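A Day at Hullamside: Inside the Plurnus Touring Car Shop

The Plurnus team runs two cars in a regional touring car series from a leased building at the Hullamside industrial park. The shop opens to visitors one day in June. I went on the Tuesday, arrived at 8:40 a.m., and left a little after four. What follows is a record of the departments in the order I walked them, with notes on process where the staff were willing to give it.

Reception is a corridor with a sign-in tablet and a rack of safety glasses. Visitors are grouped in batches and handed to a guide. Mine was Lemlem Wubshet, the team's chief mechanic, who has run car 19 for three seasons and who keeps the tour moving at a fair clip. Phones are allowed in most of the building. They are not allowed in the damper room or anywhere near the engineers' screens.

Shell preparation

The tour starts at the back of the building, where new shells come in. A shell is stripped, dipped, and mounted on a rotating jig before any welding begins. The roll cage is tied into the suspension pickup points and the A and B pillars. The team buys its cage tubing pre-bent and cuts the joints in house. Lemlem said the outside supplier used to deliver notched tubes as well, but the fit was inconsistent and each tube needed hand work on arrival, so the notcher was brought in two winters ago.

The spare shell was on the jig during my visit. It has had its seam welding finished and is waiting for paint. Front subframe mounts are reinforced with plates, and the plates carry an inspection mark in yellow paint pen. After any contact during a race weekend, the mounts are checked against a flat reference bar. If the marks do not line up the car goes back to the jig.

Corner weights and setup pad

The setup pad takes up the middle of the floor. It consists of four leveling platforms with scales on top, anchored in place and checked with a laser before each use. Car 19 was on the pad with a ballast bag in the driver's seat. The fuel load is standardized for setup work, and the anti-roll bars are disconnected while the corner weights are read.

Front-wheel-drive touring cars put most of their load over the front axle, and most of the setup effort goes into keeping the front tires alive for the last third of a race. The team runs the rear very stiff. On a cold tire this makes the car loose for the first two laps, and the drivers have to accept it. I asked whether they would soften the rear for a wet race. The answer was yes, along with disconnecting the rear bar and raising the ride height at both ends, all of which can be done in the 15-minute window before the pit lane closes if the parts are laid out in advance.

Toe is set with strings. The team owns an optical system and uses it in the shop, but strings go to the track. They are light, they work in rain, and two people can set them up without power.

Damper room

No photographs here. The room has a dyno, a parts washer, a vacuum filling machine, and a long cabinet of shim stacks sorted by thickness and diameter. One technician builds all the dampers for both cars. Each unit is run on the dyno after assembly, and the curve is stored under the serial number. A damper is pulled for service after every second meeting, or at once if its curve has shifted at low shaft speed.

The low-speed portion of the curve was discussed at some length. It governs how the car takes a set on turn-in and how it behaves under braking. Curb strikes sit at the other end. The series visits two circuits where the fast line runs over a high inside curb, and for those the team fits a different high-speed compression stack and accepts more body movement on landing.
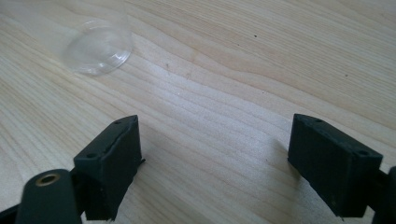
Fuel and fluids were the next stop, and this section was run by Maëlle Bélanger, the team's data and systems engineer. The series supplies a control fuel, and teams may not alter it. Samples are taken at random after qualifying and after each race, and the team draws its own sample whenever the officials draw theirs. Maëlle's advice to smaller teams was to spend money on clean handling before spending it on analysis. Anything set down on a bench should be kept small, clear, and easy to inspect, on the order of a little transparent plastic dome on a pale wood tabletop, where the grain shows straight through the wall and dirt has no place to hide. Opaque containers have been removed from the fluids area. Engine oil is sampled after every meeting and sent out for metals. Gearbox oil is changed after every meeting regardless of condition, and the magnetic drain plug is wiped onto a white card that is dated and filed.

Engine and gearbox

Engines are leased and sealed. The team can change plugs, coils, and certain sensors, and nothing beyond that without an official present. An engine is returned to the builder for a refresh at 3,440 km, a figure set by the lease and tracked by the logger. The leased units arrive with a dyno sheet, and the team does not run them on a dyno again. Maëlle compares each one against the last using acceleration on a fixed section of straight, corrected for air density and wind. She called the method coarse but good enough to catch a sick engine.

The gearbox is a six-speed sequential. The team is allowed one set of ratios for the season and chooses a final drive from two. Dog rings are inspected under a magnifier after each meeting. Rounded dogs usually trace back to one driver's downshift habits, and the shift log makes it plain which one. I was shown a rejected ring and could see the wear on the leading faces without the magnifier.

Brakes

Front rotors are ventilated steel with floating bells. New rotors and pads are bedded on a test day and then put away for race use, labeled by corner. Temperature paint on the rotor edge gives the peak value reached in a session. The team changed its front duct layout over the winter, splitting the flow between the rotor eye and the caliper. Pad wear across a race distance came down enough to let them run the thinner, lighter pad at all but one circuit.

Data room

The cars log through a Plivow unit, with 157 channels configured. Maëlle said that most decisions during a weekend are made from a very short list: speed, throttle, brake pressure front and rear, steering angle, gear, and tire temperature. The rest are there for fault finding. Logging rates vary. Brake pressure is recorded at 100 Hz, and the damper potentiometers are faster.

The visitors' demonstration was an overlay of two qualifying laps by the team's two drivers. One braked later into the hairpin and lost the gain before the apex. The other released the brake in a longer taper and was back on throttle sooner. The difference over the full corner was small, and it repeated on every lap of the run. The same overlay is shown to both drivers between sessions, and neither can opt out of sharing it.

Tires

Tires are mounted at the track by the series supplier, so the shop has only a storage area and a set of practice wheels. The storage room is dark and held at a steady temperature. Used sets are kept for pit stop practice and for bedding brakes. Each tire carries a barcode, and the allocation for a meeting is registered before first practice. A driver who flat-spots a tire in qualifying will normally have to race on it or take one from an older set.

Transporter

The last stop was outside. The Gashaw trailer carries both cars on the upper deck, with benches, spares, and a small engineering office below. Packing follows a fixed drawer plan. The front corner assemblies go in last and come out first, as those are the parts most often broken. Complete corners are carried with hub, upright, and brake already fitted. Lemlem gave the target time for a front corner change as nine minutes, excluding alignment.

Practical notes

Booking is through the team's site and closes when the batches are full. Parking is on the north side of the building, and the signs at the gate point the wrong way. Closed shoes are required. There is a food truck from 11:30 until 2:00, cards only. The tour takes two and a half hours, and the afternoon is open floor, with staff at each station except the damper room, which shuts at noon. The pit stop practice session at 3:15 p.m. is worth waiting for. Stand on the left side of the rope for a view of the front jack.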